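Rapport d'avancement intermédiaire — projet Listix
Bras manipulateur pour vaisselle et petits contenants, atelier partagé de Prultberg
Destinataire : Fonds Skernavico, à l'attention de Mme Waltraud Stöckli
Rédaction : Jonas Pfister
Version du 10 juillet 2022

1. Objet

Le présent rapport couvre la deuxième tranche du projet Listix, depuis la remise du rapport de mars. Il rend compte de l'état du matériel, du logiciel de commande et de l'enregistrement des démonstrations, puis de l'emploi de la subvention de 4000 francs. Les points sur lesquels une décision du Fonds est demandée sont regroupés au chapitre 7.

Pour mémoire, le projet vise un bras de table que l'on puisse construire dans un atelier ordinaire, avec une imprimante 3D, une perceuse à colonne et des servomoteurs du commerce, et qui sache prendre par le bord un contenant ouvert de type bol, le déplacer et le reposer. La notice de montage et les fichiers seront publiés à la fin de la troisième tranche.

2. État du matériel

2.1 Structure et articulations

Le socle en contreplaqué du premier prototype a été abandonné. Il se voilait sous la charge lorsque le bras était tendu, ce qui décalait la position de l'outil d'une séance à l'autre. Il est remplacé par une plaque d'aluminium fixée par serre-joints, percée et taraudée par Rosalie Egger. Le décalage n'a plus été constaté depuis le remplacement, mais il n'a pas encore été mesuré avec un comparateur, celui de l'atelier étant en réparation.

L'articulation de l'épaule porte désormais deux servomoteurs montés en opposition. Le montage à un seul moteur chauffait trop en position horizontale et se mettait en sécurité avant la fin d'un cycle long. Le second moteur recopie la consigne du premier avec inversion de sens. Un écart de calage entre les deux palonniers suffit à les faire forcer l'un contre l'autre au repos ; la procédure de calage figure maintenant dans la notice, avec un gabarit à imprimer.

Le coude n'a pas été modifié. Le poignet a reçu un roulement à gorge plus large et le jeu en rotation a nettement diminué. Il reste un jeu axial que l'on sent à la main et qui ne gêne pas la prise.

2.2 Pince

La pince a occupé la plus grande part du temps de construction. La première version, à mors parallèles plats, convenait pour les boîtes et les blocs d'essai. Sur un bord arrondi, elle glissait : le contact se réduisait à une ligne, et le contenant pivotait autour d'elle dès que le bras accélérait.

Les doigts actuels sont plus fins à l'extrémité, pour pouvoir passer de part et d'autre d'une paroi. La commande de fermeture a été limitée en courant. Le seuil retenu est un compromis : trop bas, le contenant tourne sous son propre poids ; trop haut, le doigt imprimé fléchit et la prise se déporte vers l'extérieur. Le réglage est documenté par type de vaisselle dans le carnet d'atelier tenu par Wanda Walczak.

2.3 Caméra de poignet

La caméra est fixée au poignet par un support imprimé. Une première position, plus proche de l'axe, donnait une bonne vue des doigts mais presque rien du plan de travail. Le support a été reculé et incliné. L'extrémité des doigts reste visible dans le bas du champ.

L'exposition automatique a été désactivée, puis réactivée. En exposition fixe, les séquences du matin étaient exploitables et celles de l'après-midi très sombres. En exposition automatique, les fonds clairs saturent, mais la pince et l'objet proche gardent du détail. Pour l'usage prévu, la seconde situation est préférable.

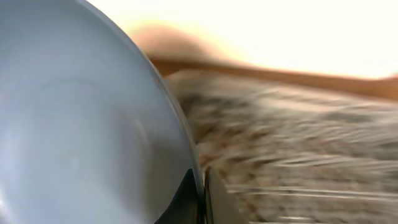 Le temps de pose reste le paramètre le plus gênant. Lors des déplacements latéraux du poignet, les objets qui suivent la pince sont assez nets alors que l'arrière-plan file à l'horizontale. L'estimation de position par rapport à la table perd alors ses points de repère. Deux mesures ont été prises : une limitation de la vitesse du poignet pendant la phase d'approche, et un éclairage d'appoint monté sur le montant arrière. La première a un effet net. La seconde ajoute des reflets sur les surfaces brillantes et sera revue.

3. Logiciel de commande

3.1 Architecture

Le programme de commande a été séparé en deux processus. Le premier dialogue avec les servomoteurs à cadence fixe et ne fait rien d'autre. Le second lit la caméra, enregistre et calcule les consignes. Dans la version de mars, une écriture lente sur le disque pouvait retarder une consigne et produire un à-coup. Le défaut a disparu avec la séparation.

L'arrêt d'urgence coupe maintenant l'alimentation de puissance par un relais, indépendamment du logiciel. Le bras retombe lorsqu'il est coupé ; une butée en caoutchouc a été ajoutée sous l'avant-bras. Un frein à l'épaule serait plus propre et n'entre pas dans le budget.

3.2 Enregistrement des démonstrations

Les mouvements sont enregistrés par conduite à distance, au moyen d'un petit bras pilote de même géométrie, dont les angles sont recopiés par le bras Listix. Notburga Kaufmann a écrit l'outil de tri. Il affiche chaque séquence avec la courbe de fermeture de la pince et permet de la marquer comme valable, à couper ou à rejeter.

Les motifs de rejet les plus fréquents sont une hésitation prolongée de l'opérateur au-dessus du bord, un horodatage décalé entre la caméra et les angles, et une prise obtenue en poussant le contenant contre un obstacle. Le décalage d'horodatage provenait d'un tampon de lecture trop long du côté de la caméra. Il est corrigé, mais les séquences antérieures ne sont pas toutes récupérables.

3.3 Prise du bord

La séquence de prise est décomposée en approche, alignement, descente et fermeture. L'alignement se fait sur l'arc du bord vu par la caméra. La détection fonctionne bien sur un contenant clair posé sur une surface plus sombre ou texturée. Elle est peu fiable sur du verre, et sur de la vaisselle blanche devant un fond blanc.

Un point n'avait pas été prévu dans le cahier des charges : à très courte distance, le contenant remplit une grande partie du champ, et l'arc visible devient trop peu courbé pour en déduire un centre. Le programme conserve donc la dernière estimation faible mais stable obtenue plus haut et termine la descente sur celle-ci. La méthode suppose que l'objet ne bouge pas entre-temps. Elle échoue si un doigt touche la paroi avant l'autre, ce qui arrive encore trop souvent avec les contenants légers.

4. Écarts par rapport au plan

Trois écarts sont à signaler.

Le retournement d'un contenant, prévu en deuxième tranche, est reporté. Il demande une rotation complète du poignet que le faisceau de câbles ne permet pas en l'état. Un passage des câbles par l'axe est dessiné et reste à imprimer.

Les doigts ont été repris plus souvent que prévu, avec une consommation de filament supérieure à l'estimation. Le surcoût est faible et absorbé par le poste des consommables.

Enfin, la livraison des servomoteurs commandés chez Bittencourt est arrivée incomplète. Le complément a été reçu, mais le montage de l'épaule a pris du retard et les essais en charge ont commencé plus tard qu'annoncé.

5. Emploi des fonds

La subvention a servi aux servomoteurs, à l'alimentation et au relais, à la caméra et à son optique, à la matière première (plaque, profilés, filament) et à la participation aux frais de l'atelier. Le poste des servomoteurs est le plus lourd et il est clos, sauf casse. Les heures de travail des membres du groupe ne sont pas facturées. Les justificatifs sont joints au dossier remis à Mme Stöckli, classés par poste et non par date, comme demandé au précédent contrôle.

Le solde couvre les travaux prévus pour la troisième tranche, à l'exception du comparateur. Si celui de l'atelier n'est pas réparable, une mesure par caméra fixe et mire imprimée sera faite à la place, avec une précision moindre.

6. Travaux prévus en troisième tranche

— Passage des câbles par l'axe du poignet et reprise du support de caméra en conséquence.
— Doigts à patin souple remplaçable. Deux matières sont à l'essai ; la plus souple adhère mieux mais se déchire au collage.
— Détection du premier contact par le courant du moteur de pince, pour interrompre la descente avant que l'objet ne soit repoussé.
— Nouvelle série de démonstrations avec le poignet ralenti, enregistrée par au moins un opérateur n'ayant pas participé à la construction.
— Essai de montage du bras par un tiers à partir de la seule notice. Rosalie Egger n'interviendra qu'en cas de blocage et notera les passages mal compris.

La publication des fichiers dépend de ce dernier essai. La nomenclature est à jour, les plans de perçage le sont aussi, la partie câblage doit être entièrement réécrite après la modification du poignet.

7. Décisions demandées

Le groupe demande au Fonds d'accepter le report du retournement en troisième tranche, sans changement du montant total.

Il demande également de pouvoir transférer le reliquat du poste des servomoteurs vers celui des consommables, pour les essais de patins.

Une visite de l'atelier est possible après le remontage du poignet. Prière de prendre contact avec Wanda Walczak, qui gère les réservations de l'établi ; le bras ne peut pas être laissé monté en dehors des créneaux attribués au projet, et sa remise en place avec calage demande une bonne partie de la matinée.

Annexes remises séparément : nomenclature révisée, schéma du relais d'arrêt, procédure de calage de l'épaule, extrait du carnet d'atelier, justificatifs.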